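3.2 Equipment planning and budget

The equipment budget was fixed before any recording began. We planned for two sites, Tuvville and Westolham, and wanted both to work with the same tools so that the recordings could be pooled. Three options were priced: a fixed arm at each site, one arm moved between sites, and a set of hand-held grippers with a camera on each. The third option was chosen. A complete hand-held unit from Skanurero was quoted at 880 per unit, or 790 per unit for an order of four or more. We ordered 4 units, two for each site, and paid the lower price. The quote was dated October 23, 2019, and the units were delivered in November.

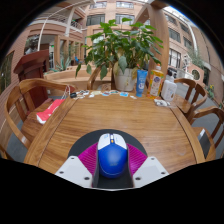 Figure 4. Hand-held gripper at a computer mouse on a wooden table.

Spare parts were budgeted separately from the units. The supplier's price list treats the fingers as wear items, and we had no figures of our own for how long a pair would last, so we bought 13 spare pairs and charged them to consumables. Fingers can be replaced without replacing the plates behind them. The ribbed magenta fingers in Figure 4 are of the type we stocked, and the light-gray plates below them were counted as part of the unit. Objects to be handled had no budget line. We used things the sites already owned, such as the mouse between the jaws in the same figure, and this kept purchasing simple.

Tables and chairs were also left out of the budget. The Siriwardena planning sheet, which we used as a template, assumes a dedicated bench for each unit. We removed that line and put the money toward storage and data transfer, where the first estimate was too low. Staff time for setting up and packing away was entered under labor and is reported in Section 3.4.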